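4.2 Sitting still and the afternoon slump

Most office workers believe they know how long they sit. Our diaries suggest they are guessing, and guessing kindly. At the Undow site, people put down the hours they felt they ought to have sat, then rounded towards virtue. The usual culprit is a high-backed mesh chair with armrests (Figure 3), comfortable enough to lose a morning in. 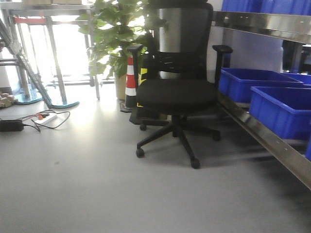

Figure 3. Office chair with mesh back and five-spoke base on castors.

Macarena Montoya objected at the pilot meeting that diaries measure guilt before they measure sitting, and that we should have asked people's colleagues instead. We tried this at Peteteck. Colleagues were harsher, though no more consistent, and two of them stopped having lunch together.

The slump itself was easier to pin down. Entries grew short after lunch and by 3 p.m. many had shrunk to a single word, often "tea". Standing breaks were recorded with great pride and lasted, by the writers' own account, as long as the kettle took. An armrest seems to count as exercise equipment if one pushes up on it with enough feeling. 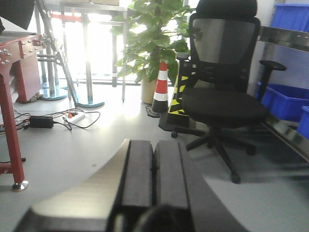 Answers also varied with who was reading them. When Shivam Kashyap collected the diaries in person, reported sitting fell sharply; when they went into a box by the door, it rose again. We therefore treat the Undow figures as a lower bound and the Peteteck figures as gossip of fair quality. Section 4.3 uses only the boxed diaries.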